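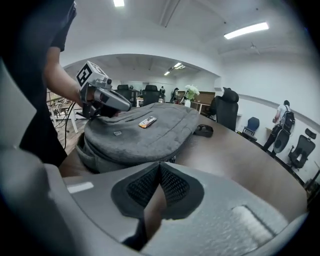
Fig. 1. Gray backpack on the large table, phone resting on top. Main room, arch side.

**Ticket 231 -- Main room: lighting and seating at the large table**

Site: Trollcombe, ground floor
Reported by: Raili Savolainen
Assigned to: Partanen Building Services
Category: Lighting / furniture
Status: Open, partly resolved

**Reported problem**

Glare on the large brown table when the ceiling lights are on. Laptop users along the long side get the reflection directly in their line of sight. Second item on the same ticket: one of the office chairs at this table sinks slowly under load. User reports it drops to its lowest setting in 15 minutes.

**Log**

09:10 -- Checked the table surface. Finish is intact, no residue from cleaning product. Wiped a test patch with a damp cloth and dried it. Reflection unchanged. Cause is the finish plus the position of the fittings.

09:25 -- Switched circuits one at a time from the panel by the door. With the long fluorescent off, the glare at the right-hand end of the table clears. The rest comes from the other fitting on the same ceiling. Lights in the second room, through the arch, make no difference to the table with the main room lit.

09:40 -- Moved a laptop to three positions. The curved end is the worst. Acceptable at the far side, facing back toward the arch.

10:05 -- Chairs. Tested each one at the table by sitting with the lever released, then locked. The black high-back holds. The black mesh chair with the headrest holds. The light gray one with the dark mesh panel in the backrest loses height steadily. Gas lift is worn. Lever and cable are fine, so no adjustment will fix it.

10:20 -- Small navy chair by the wall not tested. Not part of the complaint.

10:30 -- Ceiling fan run at all speeds while the panel was open. No flicker on the lights at any speed. Ruled out as a factor.

**Parts**

- Gas lift cylinder, Ramero, stock no. 114. One required.
- Diffuser panel for the long fluorescent. Measure before ordering; the old drawing for this room lists the wrong length.

**Workaround until parts arrive**

1. Leave the long fluorescent off when the table is used for screen work.
2. Swap the gray chair for a spare from room 27.
3. Keep the spare at the table until this ticket is closed. It is on the inventory for room 27 and has to go back there.

**Comments**

R. Savolainen: Workaround is fine for mornings. After 16:00 in March the room is too dark with that light off, and people turn it back on. Can the diffuser be ordered separately from the chair part?

Partanen: Yes. Split into two orders, both through Brarkutham. Chair part is in stock. Diffuser to follow once measured.

R. Savolainen: Spare chair is in place. Please keep the ticket open for the diffuser.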